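Can a machine do my chores yet? Speaker notes
Marlene Penner, Tuesday, March 19, 2024

Slide 1. Say hi, check the mic, thank the Brurlow folks for the room. Ask who hates opening cabinets with their hands full (wait for hands!).

So, short answer to the title: kind of? I've been following the Lutum project for a while now, and the demos have gotten a lot better. Folding towels, okay. Moving parts from one bin to another on a shop floor, pretty good. But a plain old door still gives everybody fits, and I want to spend most of my time on doors tonight.

Think about what your hand does with a knob. You reach, you sort of feel for it, you squeeze, you twist, you lean back a little. You don't plan any of that. A two-finger gripper has to get every piece of it lined up, and if it comes in crooked it just slides off and grabs air. 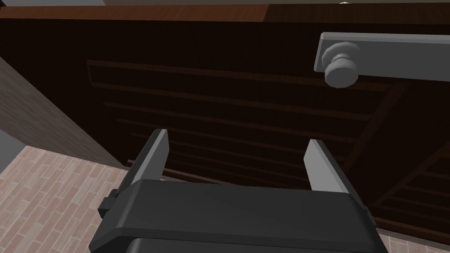
DOORS AND HANDLES

Slide 2. Simulated, so no real wood got scratched. Point out the round knob on its long flat plate, then the fingers, wide open and still a good way off. Let people look for a second. Ask: where would you grab it?

Then talk about the slats. I love slatted doors, I have them at home, and they're a pain to dust. Dusting is a whole other chore, and I'd put it years behind opening (somebody will argue with me, fine, save it for questions).

Numbers, go slow here. Wurketti ran 1746 practice tries in simulation and the door opened in 1585 of them. Sounds great! Then they moved to a real kitchen, did 171 tries, and things got a lot messier. Sticky hinges, mostly. I don't have the final count, so don't make one up if asked.

Shop floor bit: Lukumay has the easier job, same locker, same handle, all day long. Kitchens are harder. Mine has a drawer I have to kick.

Slide 3. April meetup is drawers and lids. Sign-up sheet is by the coffee. Take questions.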